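Cakora Crumb Brush and Tray Set

Home > Table & Kitchen > Brushes

In stock. Posted within 2 working days.

I've been selling brushes for long enough to have strong feelings about them, and the Cakora is the one I keep in my own kitchen drawer. It came to us from Stelios Konstantinidis, who makes the handles in his workshop at Imberg and has been badgering me for ages to stock a proper table brush. I told him people only wanted washing-up brushes. He sent me one anyway (he's like that) and I used it after breakfast, and then after lunch, and by teatime I'd put in an order.

It's a curved brush that sits inside its own little tray. You pull the tray to the edge of the table, sweep towards you, and tip the lot in the bin or out for the birds. The handle is oiled beech and the bristles are goat hair, very soft, so it won't scratch a painted or lacquered table. The tray is beech as well, with a thin front lip that lies nice and flat. I did try a metal tray from another maker and it made a horrible noise on the worktop!

What you get
Brush and matching tray
Cotton bag with a drawstring
Care card

Handle wood: oiled beech
Bristle: goat hair
Finish: food-safe linseed oil
Made in: Imberg

Which one do I need?

We do 3 brushes for the table and I get asked about this a lot. The Usow is stiffer, with a straight edge, and I'd pick that for bare wood and bread boards. The Wattimena is a long thin one for getting down the gap where an extending table joins, and it doesn't come with a tray. The Cakora is the all-rounder. If you're buying a present and you don't know what sort of table they've got, buy the Cakora.
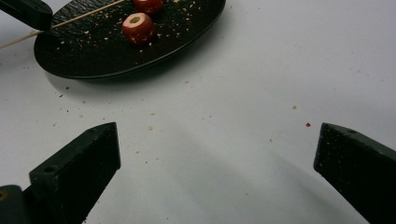
Goat hair is finer than the horsehair in the Usow, and there's a lot more of it packed into each hole, which makes it good at the tiny stuff that a stiffer bristle just flicks about. Toast is the worst for it, and anything with flaky pastry. On a pale table with a dark plate, like the white and black here, every pale speck on the plate shows up, and the bits on the table are easy to miss until you put your sleeve in them. Go round the plate first, in short strokes, then lift it and do underneath. You don't need to press.

Looking after it

Please don't put it in the dishwasher or leave it to soak, the beech will swell and the bristles can come loose. Tap it out, and every so often swish the hair in lukewarm water with a drop of shampoo (yes, ordinary shampoo) and dry it with the bristles facing down. A rub of linseed oil on the handle when it looks thirsty will keep it lovely. I do mine in July, when I can leave it by the open back door for the afternoon.

Bristles may shed a little in the first week or so. If it's still dropping hairs after that, drop me a line and I'll swap it.

Refill oil is sold separately, in the same section.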